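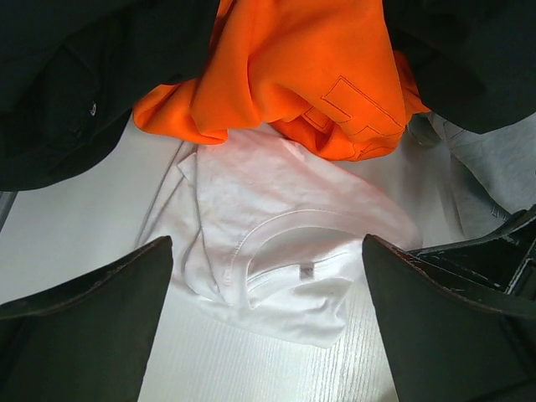 Drafting Speed and Revision Load in First-Year Essays
Project report, Ruiz-Ortega

1. Purpose
The project measured whether writers who draft without stopping to edit spend more time on revision afterward.

2. Method
Eight students each wrote two essays on assigned topics in the Sketden editor. In the first, backspacing was allowed. In the second, it was disabled until the draft reached 559 words. Keystroke logs were exported after each session. Sessions were limited to 3,000 seconds.

3. Results
Drafting time fell in the second condition for all but one writer. Revision time rose by a median of 14 percent. Most of the added work was spelling and punctuation; paragraph order changed little in either condition.

4. Limits
Condition order was not varied, so practice effects cannot be ruled out. One log had a gap and was scored from the saved drafts.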